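Jultetti Box Office, Set-Up Guide
Section 4: Creating a Concert Event and Putting It on Sale

Before you start

You need a manager login and a finished seating chart for the venue. If the chart is still in draft, go back to Section 3 and publish it first. An event cannot be moved to a different chart once tickets have been sold.

The examples in this section use the Rumgate Amphitheater chart, which has 1,482 reserved seats and a standing pit.

4.1 Create the event

1. From the main menu, choose Events, then New Event.
2. Type the artist name the way it should print on the ticket. The field holds 30 characters. Longer names are cut at the last full word.
3. Choose the venue and the seating chart.
4. Enter door time and show time. Both print on the ticket.
5. If there is an opening act, enter it under Support. Leave the field blank if the act has not been confirmed. You can add it later without reprinting.
6. Click Save as Draft.

Note: A draft event is visible only to managers. Window sellers will not see it in their list.

4.2 Set prices and holds

1. Open the draft and click the Pricing tab.
2. Select a section on the chart and enter the face price. Repeat for each section. A section without a price stays gray and cannot be sold.
3. Click Holds and mark any seats to be kept back for the artist, the promoter or the sound desk.
4. Enter a release date for each hold.

Caution: Holds with no release date stay off sale until a manager clears them by hand. Check the Open Holds report on the morning of the show.

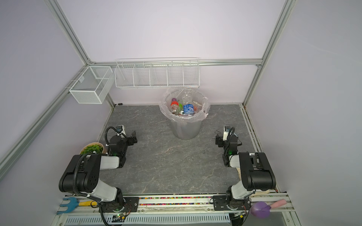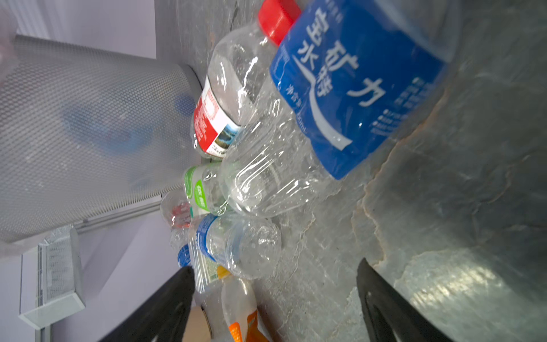
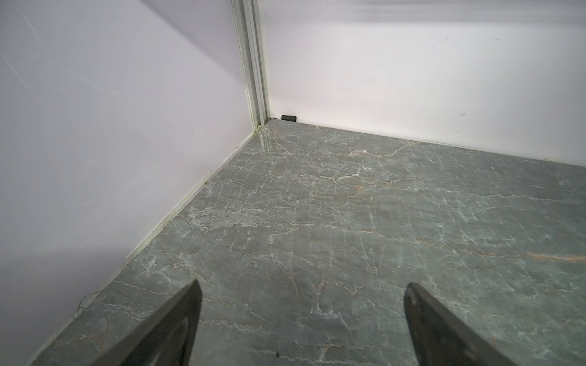
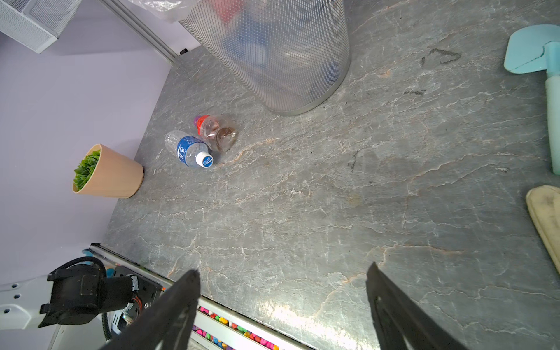 4.3 Set the ticket limit and on-sale time

1. Click the Sales Rules tab.
2. Enter the limit per customer. The limit counts window, phone and web orders together when they use the same email address.
3. Enter the on-sale date and time for each channel. If you want a fan club presale, add it as a separate line and enter the access code.
4. For a presale, enter the number of seats to offer. The default is 100.
5. Click Check Rules. Any conflict is shown in red next to the line that caused it.

Note: Times follow the venue's time zone, whatever the clock on your own computer says.

4.4 Print a test ticket

1. Load stock in the Baumgartner printer with the perforated end toward you.
2. Choose Tools, then Test Ticket, and select the event.
3. Print 2 tickets, one reserved and one for the pit. Pit tickets have no row or seat line, so the layout is different.
4. Scan both at a gate scanner. The screen should read TEST, NOT VALID.

If the bar code prints light, raise the print darkness one step and try again. If it still will not scan, see Section 9, Printer Care.

4.5 Put the event on sale

1. Open the draft and click Review. Read the artist name, date and times against the signed contract.
2. Click Approve. A second manager must log in and approve as well.
3. The status changes to Scheduled. At the on-sale time it changes to On Sale with no further action.

Caution: Do not change prices while the status is On Sale. Pause the event first, make the change, then click Resume. Orders already in a customer's cart keep the old price until the cart expires.

Postponed shows are covered in Section 7. Do not delete an event to postpone it, or the tickets already sold will be refused at the gate.

Section revised June 2024 by Maritza Escobar, Besier Ticketing Support.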